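Können Maschinen schon im Haushalt helfen? Tipps für Küche und Werkbank

Seit ich meinen ersten Saugroboter durch den Flur habe kurven sehen, lässt mich das Thema nicht mehr los. Inzwischen bekomme ich fast jede Woche Post mit derselben Frage: Wann räumt mir endlich etwas den Tisch ab? Ich finde das herrlich, denn vor ein paar Jahren hätte sich kaum jemand getraut, so etwas ernsthaft zu fragen. Deshalb habe ich gesammelt, was heute schon klappt, was noch dauert und wie man Wohnung und Werkstatt so einrichtet, dass Mensch und Maschine sich nicht in die Quere kommen.

Böden: ja, unbedingt

Saugen und Wischen auf glatten Böden ist erledigt, da braucht man nicht mehr zu diskutieren. Mein Begay fährt seit dem Frühjahr durch 68 Quadratmeter und bleibt nur noch an der Teppichkante im Arbeitszimmer hängen. Ein Streifen doppelseitiges Klebeband unter der Kante hat geholfen! Kabel kommen bei mir in einen Kanal an der Fußleiste, Schuhe aufs Regal, und die Stühle stelle ich abends hoch. Wer den Behälter gleich nach der Fahrt leert, spart sich den Staubmief am nächsten Morgen. Die Bürste nehme ich alle zwei Wochen heraus und schneide die Haare mit einem Nahttrenner auf, das geht viel besser als mit der Schere.

Tische und Arbeitsflächen: es wird spannend

Auf der Tischplatte sieht die Sache anders aus. Der Boden ist flach und das meiste darauf soll einfach weg. Auf dem Tisch dagegen muss etwas gefunden, gefasst, angehoben und wieder abgestellt werden, und jedes Teil ist anders. Ein Glas verzeiht wenig, ein Schwamm fast alles. Dazwischen liegen die kleinen Dosen und Schachteln, die in jeder Küche herumstehen und an denen man wunderbar sieht, wie viel unsere Finger nebenbei erledigen. 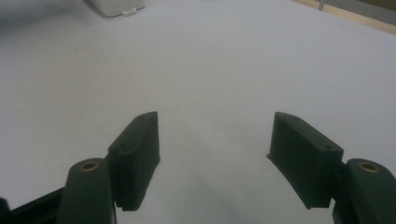 Zwei Greifbacken über einer hellen Tischplatte, links oben ein weißes Teil mit abgerundeten Ecken.

Mit zwei Fingern kommt man erstaunlich weit. Probieren Sie es einmal selbst: Daumen und Zeigefinger steif halten, die andere Hand auf den Rücken, und dann eine Brotdose vom Tisch nehmen. Geht! Jetzt den Deckel öffnen. Da fängt das Fluchen an, weil niemand gegenhält. Genau an dieser Stelle würde ich auch bei Maschinen genau hinschauen, wenn wieder ein tolles Video die Runde macht. Greifen und Umsetzen: gern. Öffnen, Auswringen, Einfädeln: eher noch nicht.

Ein paar Kniffe, die uns Menschen genauso nützen:

Weißes auf Weiß vermeiden. Eine helle Dose auf heller Platte übersieht man leicht, und einer Kamera kann es ähnlich gehen. Ich klebe einen farbigen Punkt auf den Deckel.

Abstand lassen. Zwei Fingerbreit zwischen den Sachen genügen, damit man etwas greifen kann, ohne den Nachbarn umzuwerfen.

Feste Plätze vergeben. Bei mir ist jeder Platz mit Malerkrepp markiert – sieht nicht schick aus, spart aber jede Menge Sucherei.

Glatte Platten nur feucht abwischen und gut trocknen. Auf einem Fettfilm rutscht alles weg, auch der Schraubstock.

In der Werkstatt

Beim Sortieren von Schrauben bin ich richtig ins Schwärmen geraten. Auf der Bastlermesse in Reltbridge lief ein Sortierer von Molletti, der 1.202 Teile auf zwölf Becher verteilte und dabei 98 Prozent richtig ablegte. Unterlegscheiben, die aufeinander klebten, brachten ihn allerdings aus dem Takt. Mit rund 3.000 Euro ist er für den Hobbykeller noch zu teuer, ich sortiere also weiter mit dem Magneten und einem alten Muffinblech. Tipp dazu: den Magneten vorher in einen Gefrierbeutel stecken und den Beutel zum Schluss umstülpen, dann fallen die Schrauben von allein ab.

Und die Wäsche?

Waschen und Trocknen machen Maschinen ja schon ewig. Das Falten schaue ich mir mit Begeisterung an, würde aber noch nichts dafür kaufen. Von Samside soll im Juni eine Falthilfe für Handtücher kommen. Sobald ich sie ausprobieren konnte, schreibe ich hier, wie sie mit Spannbettlaken zurechtkommt.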